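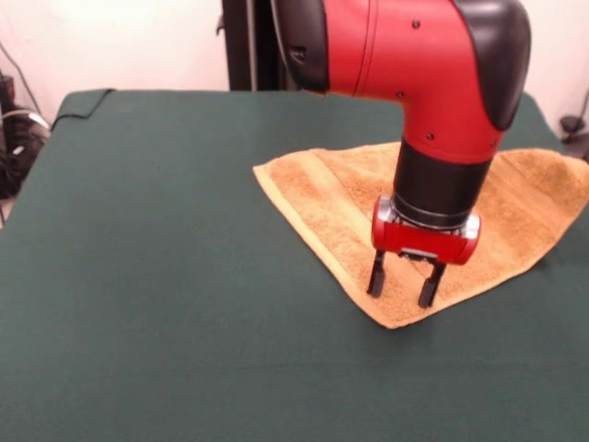
主题:Re: [老歌单] 年度二十首算完了,顺便求大家别再投同一首歌的不同版本

Pak-hei Mak 写道:
> 各位好,
>
> 我是去年秋天才进的列表,资历浅,话先说得客气一点。名单我看了,排在前面的那几首我没意见,有意见也轮不到我。我想问的是 Lu 那首《夜班渡轮》。十月那封征票的信里写得清清楚楚,“同一首歌只算一次”,结果专辑版进了,现场版也进了,中间只隔着一首口琴曲。
>
> 我自己把票投给了现场版,所以按理说我该高兴。可是我有个朋友投的是专辑版,他也高兴,我们俩一起高兴就显得很可疑。
>
> 另外,Novow 那张合辑里的版本到底算哪一种?封底写“重新录制”,我听了好几遍,只听出鼓声大了。
>
> 麦

Pak-hei,你好,也抄送给全列表,反正每年总有人私下问我同一件事,今年索性公开挨骂。

先说规则。“同一首歌只算一次”这句话是我写的,写的时候我在等公共汽车。我的本意是同一个人不能把十个名额都填成同一首歌,这种事前年发生过,投票人至今还在列表里,至今不认为自己有错。你读到的意思是名单上一首歌只能出现一次。平心而论,你读到的意思更像中文。下次我改。

再说《夜班渡轮》。今年一共收到358张票,写了这首歌的人当中,老老实实注明“专辑版”的和注明“现场版”的差不多一样多,还有一批人什么都没写,只写“渡轮那首”。有一位写的是“船歌”,我查了半天,他说的应该是另外一首,讲的也是船。没注明的票我全部归给了专辑版,理由是唱片店里能买到的就是这一版。如果把两版并到一起,它就是第一名,而且领先得很难看。我不并,原因之一是现场版比专辑版长出差不多一倍,副歌后面整段小号是录音室里没有的,歌词第二段也换了。你说它们是同一首歌,我没法反驳;你说它们是两首歌,我也可以点头。列表里为这种问题吵过的架比歌还多,旧信箱里都有,谁有兴趣可以去翻,带上干粮。

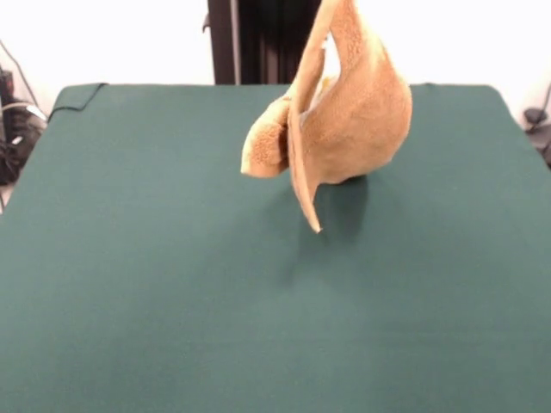

何况并了以后第二十名就要由别的歌补上来,补上来的是一首圣诞歌。它在候选里排得这么高,全是因为截止日期定得太靠近年底,大家在商店里排队时听得多了,回家一肚子怨气也好、喜欢也好,顺手就写上了。我不是说圣诞歌不能进名单。我是说我得把它的名字打进邮件标题下面,然后整个一月看着它。

至于 Novow 的合辑,我站在你这边:鼓声大了。封底说重新录制,内页的小字又说“自原母带重新混音”,这两句话不可能都对。我写信问过厂牌,回信很热情,附了一份他们的新年目录。合辑版的票我暂时归入专辑版,一共也没有几张,归到哪里都不影响名次,只影响心情。

顺便回答几封私信里的问题,省得一封一封回:

为什么没有纯音乐?有的,口琴曲就是。它一句词也没有。问这个问题的两位大概都没有看到名单的中段,这我可以理解,中段一向没人看。

能不能按年代分榜?能,谁来算?我说的是真的在问谁来算。分榜意味着同一批票要过好几遍,翻唱还得决定跟原唱的年代走还是跟翻唱的年代走。去年有人自告奋勇,拿走了表格,后来他换了邮箱。

为什么七分钟以上的歌总是吃亏?我不觉得吃亏。今年名单里有一首前奏就够我烧一壶水,照样排在前半截。喜欢长歌的人投票很积极,只是每个人喜欢的长歌都不一样。

能不能公布每个人投了什么?不能。有几位平时在列表里谈实验音乐,我看过他们的票,我会守口如瓶。

明年的规则我草拟了一个版本,先放在这里让大家挑刺。每人十首,不分先后;请写明演唱者,不写的按最出名的那个版本算,什么叫最出名由我决定,决定错了可以写信来,我会读的。现场版与录音室版分开计票,除非两版只差掌声。混音、重制、周年纪念、“艺术家本人认可版”一律归入原版。截止日期提前,提前到哪天再议,总之要赶在铃铛声响起来之前。

对“只差掌声”这一条,我已经预感到会有人来信,说某场演出的掌声本身就是编曲的一部分。我先承认,他可能是对的。

还有一件事。Pak-hei 问的那个现场版,过去只能在一盘流通量很小的磁带上听到,很多人投给它的票,恐怕是投给一份转了好几手的拷贝,里面还夹着半截天气预报。现在总算要正式出了。厂牌的通稿我贴在下面,文风由他们自负,我只删掉了三个“传奇”和一个“震撼”。
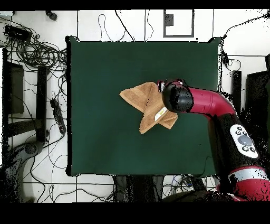
Lunavberg,1月12日 星期日

独立厂牌 Plelance 宣布,Lu 在本市旧邮局礼堂的演出录音将以双张黑胶形式发行,首批压制700份。这场演出的录音多年来只以磁带形式在乐迷之间流传,此次由乐队保存的原始盘带转制,收录当晚全部曲目,包括加长版《夜班渡轮》以及一首此前未曾发表的返场曲。

据 Plelance 介绍,转制过程中保留了台上的交谈和乐器调音的声音。乐队成员希望唱片听上去像那天晚上,调音不准的地方也一并保留。返场曲在节目单上没有名字,唱片封套上将写作《无题(请把门关上)》,取自主唱开唱前对观众说的一句话。

唱片只在厂牌自营的店铺和少数合作唱片行出售,暂无数字版本计划。封套内附歌词折页和当年的手写曲目单影印件。

(通稿完)

几点补充。第一,“暂无数字版本计划”,照我的经验,意思是等第一批卖完再说。手头紧的不必着急,手头不紧的也请只买一份。上次那张现场集刚出来,列表里就有人一口气买了好几份,然后在同一个列表里高价转让,口气还像是在做善事。

第二,磁带版在《夜班渡轮》前面有一段很长的谈话,主唱讲他怎样坐错了船。通稿说交谈保留,但没说是不是全部保留。这段话我几乎能背,如果被剪掉了,我会很难过,还会把它打成文字发到这里来,所以厂牌里若有人潜水,请考虑一下后果。

第三,新唱片一出,磁带上那个版本和黑胶上这个版本算不算同一版?按我上面的草案,是转制,归入原版。可磁带少了返场,速度好像也快一点点,小号高出来将近半个音。我拿家里的钢琴对过,钢琴也不太准,所以这一点不能当作证据。哪位有靠得住的调音器和一台转速正常的卡座,请回信,我把磁带借给你。邮费我出,单程。

Pak-hei,至于你那位投专辑版的朋友,叫他也进列表吧。你们俩可以继续一起高兴,只是明年别投同一首歌了。

完整的二十首还在上一封信里,我不再贴。口琴曲的作者名字我打错了一个字,已经有四个人来信指出,第五位请省省力气。

老歌单列表 管票的

--
退订请发空白邮件至列表管理地址,标题写“退订”。写“再见了各位”的,系统认不出来,你会继续收到信。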